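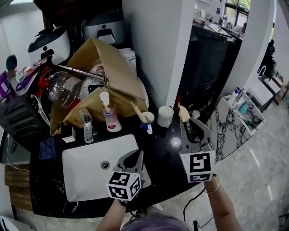 Prillisov Sets Equipment Budget for Household Manipulation Work, Orders Hand-Held Grippers Ahead of Robot Arms

27 Nov 2019 - Prillisov, a developer of software for household robots, today published its equipment plan for the coming budget year. The plan puts hand-held grippers and recording equipment first and moves the purchase of robot arms to the second half of the year. It covers work in furnished homes, where tasks are carried out at counters and basins among ordinary items such as mugs, tubes and pump bottles.

Under the plan, the company will buy paired hand-held grippers from Gedent. Each pair is used by one operator, with one gripper in each hand. Printed marker cubes are mounted on the grippers so that their position and angle can be worked out from the recorded video. The order includes spare finger pads, replacement cubes and a calibration board for each site.

The order of purchases follows a review completed in October. The review drew on 3,682 recorded task attempts and compared the cost of three options: fixed arms on a bench, arms on a wheeled base, and hand-held grippers. It looked at purchase price, delivery time, setup time at each site, floor space and repair cost.

Fixed arms gave the most repeatable motion but could not be moved between homes without a full recalibration. Arms on a wheeled base could be moved, though several of the bathrooms and kitchens in the review had too little clear floor beside the counter for the base to turn. Hand-held grippers had the lowest setup time and needed no change to the room. Their main costs were operator hours and worn finger pads.

The equipment will be divided between two sites. Tunstall, the company's main test location, will receive the larger share and will keep the spare parts stock. Prernau, which opened this year, will receive enough equipment to run one shift. Both sites will use the same gripper model, the same marker size and the same file format, and parts can be exchanged between them.

Purchasing will take place in two stages. The first covers grippers, marker cubes, head-worn cameras, storage drives and chargers. The second covers two robot arms and their mounts, one set for each site. Funds for the second stage will be released only after the following items are in place:

- A measured floor plan for each room where an arm is to be installed
- A written quote for service and parts covering five years
- A load test of the counter or stand that will carry the mount
- A completed comparison of gripper opening width between the hand-held units and the arm-mounted units

The last item was added at the request of the Tunstall team. Recordings made with a hand-held gripper are of limited use on an arm if the fingers differ in length or travel, and an adapter ordered late can cost more than the fingers themselves. Gedent has agreed to supply drawings for both versions before the second stage begins.

The budget also sets aside money for items that were left out of earlier plans. These include cable covers, wall and shelf protection, cleaning supplies for the finger pads, and insurance for work carried out in occupied homes. Marker cubes are now listed as a consumable. Scratched or faded faces reduce tracking quality, and cubes will be replaced on a fixed schedule instead of on failure.

Storage is the largest recurring cost in the plan. Video from each session will be held in full at the site until it has been checked, then reduced and moved to a central archive. Drives are budgeted on the basis of the October figures with a reserve for longer tasks - mainly clearing and restocking counters, which take more time per attempt than single-object tasks.

Suppliers of arms, mounts and storage equipment may request the technical requirements from the Prillisov purchasing office. Quotes should list delivery time, spare part prices and calibration equipment as separate lines. Quotes that combine these items will be returned for correction.

About Prillisov

Prillisov develops software for robots that handle everyday objects in the home. The company operates test sites at Tunstall and Prernau.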